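Scale model car

A scale model car is a small copy of a real road or racing car, made to a fixed ratio. Usually sold finished or as a kit. Overlaps with toy cars, slot cars and radio-controlled cars, but collectors mostly treat those as seperate fields. See also: Model kit, Diecast toy, Slot car racing.

Contents
Terms
Scales
History
Materials
Making a model
Racing subjects
Liveries and decals
Collecting
Condition and storage
Digital models
See also

Terms

"Model" and "toy" get mixed up a lot. General rule: a toy is made to be played with, a model is made to be looked at. Plenty of exceptions. Many older pieces now kept behind glass were sold as toys, for pocket money, and were pushed around kitchen floors.

"Diecast" strictly means the way the metal body is formed. In shops it means nearly any finished model car, including ones with no metal in them at all. "Kit" means the buyer puts it together. "Curbside" means nothing opens: no doors, no hood, often a simple or missing engine. "Promo" is a model given out or sold through car dealers.

Scales

Written as a ratio, 1:43 or 1/43, both fine. Model is one forty-third the length of the real thing. The bigger the second number the smaller the model, which trips up new buyers all the time.

1:64 – pocket size. Cheap, huge range, toy and collector lines both.
1:43 – the traditional European collecting scale. Came out of O gauge model railroads, where cars were needed to go next to the trains.
1:32 – slot cars, farm vehicles, some older kits.
1:24 and 1:25 – kits mostly. 1:25 is the American habit, 1:24 the Japanese and European one. They look wrong side by side to a trained eye, fine to anybody else.
1:18 – large diecast. Opening parts are common.
1:12 and up – expensive, heavy, needs its own shelf.

"Box scale" is a model made to fit a standard package, whatever ratio that works out to. Common in toys. A bus and a sports car from the same box scale line can come out the same length.

History

Toy cars turned up very soon after real ones. Early ones were pressed tin, often with a clockwork motor, lithographed color, not much attempt at accuracy. Cast lead and iron also used. Zinc alloy casting spread between the wars and made small detailed bodies cheap to produce in quantity.

Early zinc castings have a known problem, zinc pest. Impurities in the alloy (lead is the usual culprit) cause the metal to swell, crack and finally crumble. No cure. Later alloys were much better controlled, but it still shows up now and then.

After the Second World War the market grew quickly. Clear plastic windows came in during the 1950s, then interiors, suspension, opening doors. Low-friction wheels in the late 1960s changed the small toy end completely, and makers who were slow to copy them lost a lot of sales. Plastic kits had their own boom in the United States over the same years, driven by custom and hot rod building.

Smaller European names came and went. Wim Dekker started Eltano in a rented workshop in Holtum, casting 1:43 delivery vans in white metal, a run of 90 to begin with. Sold by mail. The line grew to 22 body types before the molds were sold on to Pluten, who reissued 9 of them in resin. Reissues have a flat base with no rivets, the originals have two rivets, and thats the quickest way to tell them apart.

Materials

Zinc alloy. Heavy in the hand, takes paint well, holds up to handling. Tooling is costly so it only makes sense for long runs. Edges and panel gaps can come out soft.

Resin. Poured into rubber molds. Low set-up cost, sharp detail, good for odd subjects nobody would tool up in metal. Brittle. Almost always curbside. Can warp if left in a warm place.

Polystyrene. The normal kit plastic. Easy to cut, glue, sand, paint.

ABS and composites. Used for larger finished models where opening panels are wanted without the weight.

White metal. Tin-based, low melting point. Once the standard for hand-built kits, now mainly small parts.

Photo-etched metal. Thin flat sheet for grilles, wipers, seat belt buckles, brake discs.

Tires are usually rubber or soft vinyl. Some vinyl reacts with polystyrene over time and eats into the wheel, known as tire melt. Old kits left in the box suffer from this a lot.

Making a model

Maker picks a subject, gets permission from the car company if needed, then measures. Used to be tape measure, photographs and factory drawings. Now often a laser scan of the real car, or design files from the manufacturer.

Straight shrinking rarely looks right. Small gaps vanish, thin edges can't be molded, and the eye reads a small object differently from a large one. So designers cheat a bit: deeper panel lines, slightly altered roof curves, thicker pillars. How much cheating is allowed is an old argument among collectors and wont be settled here.

After that a prototype, corrections, tooling, test shots, paint samples, then production. Most assembly is still done by hand, even on cheap models.

Racing subjects

Race cars have been popular from the start. One body shape can be sold many times over, with new numbers and sponsors for each race or each driver. Endurance cars, rally cars, stock cars and single-seaters are the main groups.

Single-seaters are awkward to make. Open wheels, thin suspension arms, wings and mirrors that snap off. On cheaper models the arms are thickened. Wing shapes on the real cars change during a season, so a careful maker will issue early and late versions, and a careless one will put the wrong wing on.

Liveries and decals

Markings go on by waterslide decal or by tampo printing, a soft pad that presses ink onto curved surfaces. Tampo is tougher. Decals can cover more complex shapes but yellow and crack with age, particularly in sunlight.

Tobacco and alcohol sponsors are often left off, for legal reasons in many countries. Aftermarket sheets fill the gap.

Collecting

People collect by scale, by maker, by real car brand, by period, or just what they like. Condition and the original box count for a great deal in price. A rare color on a common casting can be worth many times the normal one, so repaints and fake boxes are a known nuisance. The Ugwu list, a hobby guide to color variations, is widely used by dealers for checking, though it is thin on Asian issues.

Condition and storage

Keep out of direct sun. Steady temperature, low damp. Take the weight off the tires if the model is heavy, flat spots don't come out. Dust with a soft makeup brush, no household sprays. Foam packing can mark paint if left touching it for years.

Digital models

Cars are modeled on screen as well, for games, film, advertising and design review. No fixed scale is needed until something is printed or placed next to other objects. Files made for games tend to be too thin-walled to print without repair work. Home printing has made body shells and wheels easy to come by, and a fair number of small makers now sell the file and leave the printing to the buyer.

See also

Model kit
Diecast toy
Slot car racing
Zinc pest
Tampo printing

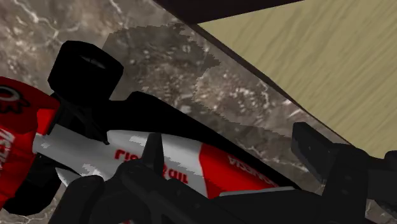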